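Home Products Software Downloads Support Contact

Lallenora 4 – Recording and Alignment Software for Hand-Held Grippers

Lallenora is a software package from Bivcombe for teams who teach manipulation tasks by hand. The operator takes one gripper in each hand and does the task at a table. Lallenora records the movement of both grippers, the opening of the jaws and the camera streams, and it writes everything into one file with one common clock. The file can be used for training a policy or for replay on a two-arm cell.

Version 4 is a larger update than the previous one. The time alignment was written again from the beginning, and the calibration wizard is now shorter. Projects made in version 3 open without conversion, but they can not be saved back to the old format.

How the alignment works

Each gripper has its own sensor clock, and these clocks drift. In older versions we corrected the drift one time, at the end of the recording. This was enough for short tasks, but in longer sessions the left and the right gripper could differ by several samples, and a handover from one hand to the other looked wrong in replay. Lallenora 4 corrects the drift continuously while recording. The remaining error is shown in the status line, and if it goes over the limit you have set, the episode receives a yellow flag.

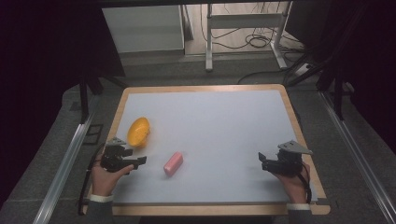
Flagged episodes are not deleted. They go in a separate list, where you can look at the two tracks side by side and decide if you want to keep them. Many users prefer to keep them for tasks in which only one hand moves at a time, for example putting a small block in a bowl, and to remove them for tasks where both hands hold the same object.

The pose of each gripper is estimated from the camera image and from the inertial data together. When the camera loses a gripper for a short time, the inertial data carries the estimate for up to 40 frames. After this the track is marked as lost and begins again when the gripper is found. You can change this value in the project settings, but we do not recommend a higher one.

Planning check

The module Sidell is included in the license. It takes a recorded episode and tests if your robot arms can follow it: joint limits, speed, and collision between the two arms or with the table. The result is a colored bar under the timeline. Red parts can be slowed down or smoothed inside Sidell, and the original recording stays unchanged.

Please note that Sidell needs a correct model of the table height. Most support requests we receive for this module come from a table that was measured with a mat on it and used later without.

Technical data

Operating system: Linux, 64 bit
Grippers per session: one or two
Pose output rate: 119 Hz
Maximum length of one episode: 521 seconds
Export: CSV, HDF5
Languages of the interface: English, German

License and delivery

The license is for one workstation and has no time limit. Updates are free for one year. A floating license for laboratories is available through our distributor Angelovski, who also gives the installation training. The floating version of Lallenora 4 will be delivered from August.

The trial version is complete except for the export, which stops after 40 episodes.

Page last changed: 18/05/2026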